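Trilluvex package builds: frequently asked questions

These answers apply to version 13 of the build service.
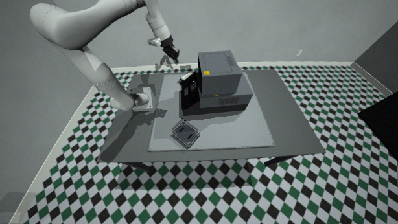
Which languages are supported?

Python, Perl and Ruby. Tcl builds are in testing and can be switched on per project.

Is there a limit on packages?

Each project may list up to 1000 packages, including dependencies. Larger lists must be split.

Can I run two builds at once?

Yes, 2 per account. Further builds wait in the queue.

How long are old builds kept?

Until you delete them – archived projects are included.

Who handles licence queries?

Olaia Lorente, at the Clerkby office.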